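Ticket 231: gripper labels late against the camera on the tabletop station
Project: Dultudik
Site: Curcombe
Opened by: Honeylyn Cruzado
Assigned to: Bảo Hồ
Opened: October 2020
Status: Closed, one follow-up left open

Honeylyn Cruzado wrote:

The model trained on the last batch closes the gripper too late. It reaches the object, carries on past where it should stop, then shuts on nothing or pinches the edge. It does this with the banana and with the cup, so I don't think it is a matter of shape. The older model, trained on the April set, doesn't do it on the same arm.

I played back 13 episodes from the new batch with the gripper value drawn next to the video. In every one the fingers are already shut in the video while the recorded value still says open. The joint positions look fine as far as I can tell by eye.

I have stopped training on the batch. I have not deleted anything.

Bảo Hồ wrote:

Thanks. Please leave the batch where it is. A few questions before I start:

Was the recorder restarted between the April set and this one?
Are you still on the Deretti build of the logger, or did someone move the station over to Quintero?
Does the gap stay the same size through an episode, or does it grow?

Honeylyn Cruzado wrote:

Restarted many times, yes. The station was moved to Quintero before this batch. I didn't do the move but it is in the station notes.

The gap stays the same. I checked the start and end of the longest episode and it is 10 camera steps at both ends.

The task is the usual one: pick up whichever item is named and put it in the basket. Items are moved between episodes by hand. The ketchup is mostly started on the plate and the fruit is spread over the rest of the table.

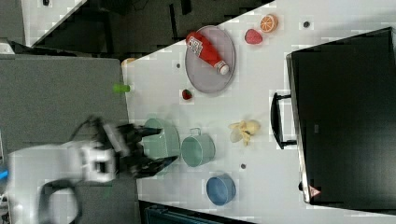 The operator gives the item name at the start and it is saved with the episode. Those names are all correct, I went through them. So if the gripper values can be fixed afterwards, I would much prefer that to recording again.

Bảo Hồ wrote:

A fixed gap is good news. If it grew we would be looking at two clocks drifting apart, and the batch would be hard to save.

I have read through the Quintero settings on the station. Gripper messages go through a smoothing step that Deretti didn't have. It holds a window of readings and passes on the average, but stamps it with the time it was sent on. The arm joints skip that step, so they line up and the gripper doesn't.

Please try this:

1. Stop the recorder.
2. In the station settings, set gripper smoothing to off.
3. Start the recorder and wait for both streams to show as live.
4. Record one short episode with nothing to pick up. Open and close the gripper five times, with a clear stop between each.
5. Send me the episode number.

Honeylyn Cruzado wrote:

Done. The setting didn't take the first time. It went back to on when I started the recorder, and I had to save it under the station profile as well as on the main page. After that it stayed off.

Five open and close moves recorded. Played back, the value and the fingers move together. Episode number sent to you by message.

Bảo Hồ wrote:

Got it, and I see the same. I've written a small script that shifts the gripper values back and leaves everything else alone. It writes a new copy, so the first one is kept. The last few steps of each episode have no gripper value after the shift, so the script trims them. Please check that no episode loses the release over the basket - that is the part I would worry about.

Honeylyn Cruzado wrote:

Ran the script on the whole batch and looked at the end of each episode. In 32 of them the operator stopped recording right after letting go, and the trim takes the release away. I've marked those as not for training. The rest are fine.

Trained again on the corrected copy without the marked ones. The gripper now closes at the object on both the banana and the cup. It still misses the strawberry sometimes, but it did that with the April model too, so I would call that a separate problem.

Bảo Hồ wrote:

Agreed, please open a new ticket for the strawberry and link it to this one.

Changes made: smoothing is now off by default in the station profile, and the recorder shows a warning if it is switched on. I've also asked operators to wait two seconds after the release before they stop recording.

Left open: the marked episodes need recording again with the same item names. Honeylyn has the list.

Closing.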